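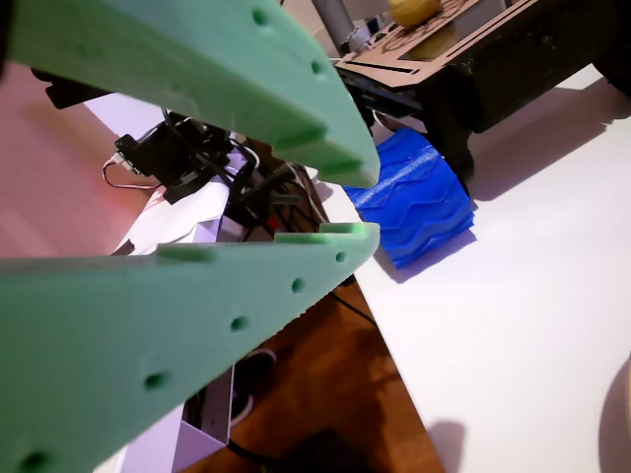 En Troltbridge nos dedicamos a probar pinzas, brazos y controladores para quienes tienen que elegir uno y no saben por dónde empezar, y lo hacemos con calma, con cariño y con bastante más café del recomendable. Empezamos Enikő Kovács y yo, Rowena Ignacio, comparando dedos impresos en 3D como los de color verde menta, con su fila de agujeritos, y seguimos acercándolos a piezas tan poco dóciles como una rueda azul de dibujo en zigzag, que pone a prueba a cualquier punta - ¡y también a quien la diseña!

Troltbridge > Quiénes somos

Buscar pinzas, brazos, cámaras... Ir

Hoy somos seis en el taller. Norbert Bíró lleva los controladores y Miroslava Holovko se ocupa de las cámaras, de calibrarlas y de discutir con ellas cuando hace falta. Cada pinza que nos llega repite 50 veces el mismo agarre con cada objeto, y anotamos también los fallos, que a nosotros nos enseñan muchísimo y que compartimos encantados con quien nos los pida.

En agosto abrimos las tardes a las visitas. Si tienes un brazo en casa o en clase y dudas entre dos modelos de dedos, tráelos y los montamos juntos - nos encanta la compañía.

Entradas recientes
Puntas planas o con escalón
Manurung: primeras pruebas del controlador
Nueve cámaras para la muñeca del brazo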